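Baskets, and the shelf beside the door

2/26/19

Since January I am trying to put our hall in order. It is a small hall, 156 centimetres wide, and everything that enters the flat stops there first. Gloves, letters, the bag with the empty bottles, the dog lead of a dog we only look after sometimes. My husband says that a hall is for walking through. I agree with him, but the things do not.

My first plan was drawers. I measured twice and I went to Unden, the furniture shop behind the station, and I found a chest which was almost right. It was also deep, so with a drawer open the front door would not open, and I could imagine very well how that would go in the morning. So I came home with no chest and with a candle.

The second plan was baskets on the old shelf. My mother kept onions in a basket, and her knitting in another one, and I think I had forgotten how practical it is that you can carry the whole thing away, look through it at the kitchen table and put it back. With a drawer you must stand bent in the hall.

I looked first at the new ones from Telell. They are neat and all the same size, and in the shop I liked them very much. When I held one I noticed that it was made of paper string over a wire, and the wire was already coming out at one corner. For gloves this would be enough. For the bottles, I did not trust it.

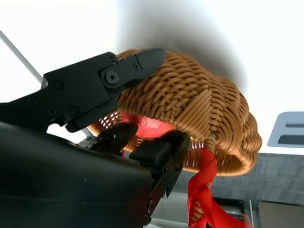 What I like in wicker is that it forgives a lot. If you push too much into it, it gives a little, and a scratch does not show as it does on paint. It also lets the air through, so a scarf that was rained on does not begin to smell, at least if you take it out the next day. I have learned not to leave it there for a week.

The dust is the weak point. It goes between the strands and a cloth does not reach it. I tried the vacuum cleaner with the small brush, and this works well for the outside. For the inside I use an old paintbrush, a flat one, and I do it on the balcony. The woman in the hardware shop told me that wicker should be washed once a year with lukewarm water and a little soap, then dried in the shade, never on the radiator. I weigh out the soap flakes badly, I think, because the first time I had 500 grams in my hand and she laughed and took most of it back.

Another thing is the rough ends. Inside a basket there is nearly always one strand that sticks out, and it finds the wool gloves at once. I cut it short with nail scissors and rub the place with fine sandpaper. Some people line the basket with cloth. I made a lining from a pillowcase, with an elastic band at the top, and it looks a bit like a shower cap, but my tights are safe from it.

Now about where the things live. The upper shelf has gloves and hats, and they are mixed, I gave up sorting them by person. The middle one has the letters. Here a basket is not so good, I must admit. The letters at the bottom stay at the bottom, and I found there an invoice from Beaudoin, the window firm, which I had looked for everywhere. It is paid now. For the letters I will perhaps buy a flat tray, or I will open them when they come, as other people do.

The lowest shelf is for the bottles and the dog lead. I put a piece of cork under the basket, so it does not slide when you pull something out with one hand.

I was asked last time where to buy old baskets. I go to the market hall in Clolten, where there are 2 sellers with household things near the side entrance. Come early. Turn every basket over and look at the bottom, press with your thumb in the middle, and smell inside it too. If it smells of cellar, in my experience this does not go away, also not with soap and not with coffee beans, which I tried for a whole month.

Next I want to do something with the shoes. They stand still in a row under the coats, and the row becomes longer. A basket is not possible for them, I have measured. If somebody has a narrow hall and a good idea, please write it in the comments, I read all of them, even when I answer slowly.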